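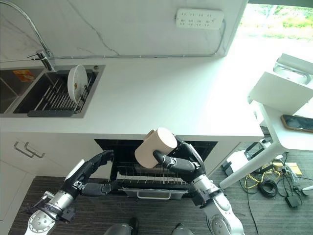 Härte im Spülwasser: Was der Ionentauscher leistet

Kalkbeläge auf Geschirr entstehen beim Trocknen. Verdunstet hartes Wasser, fallen Calcium- und Magnesiumsalze aus. Geschirrspüler enthärten deshalb das Zulaufwasser über ein Kunstharz, das Calciumionen gegen Natriumionen tauscht. Ist das Harz erschöpft, wird es mit Salzsole regeneriert.

Voraussetzung ist die korrekt eingestellte Wasserhärte. Der Verfahrenstechniker Wiroj Chaimongkol vom Prüflabor Notano hat dazu 80 Haushalte befragt; in 11 davon entsprach der eingestellte Wert dem örtlichen Leitungswasser.
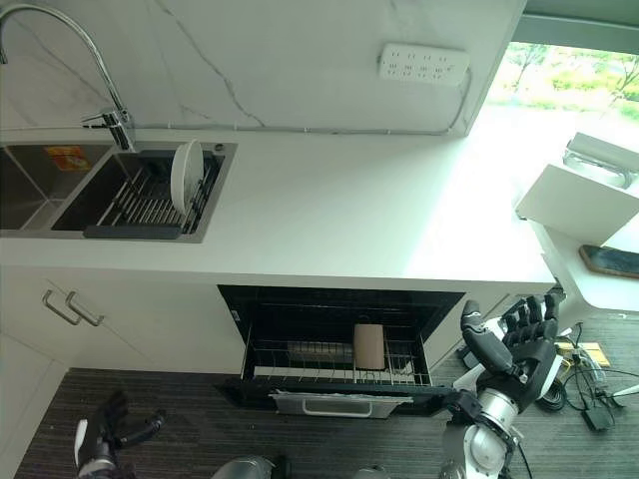
Zu niedrige Werte führen zu Belägen, zu hohe zu unnötigem Salzverbrauch. Sehr weiches Wasser begünstigt zudem die Glaskorrosion, vor allem bei Programmen deutlich über 50 Grad. Die Trübung ist irreversibel, Kalk dagegen löst sich in Zitronensäure.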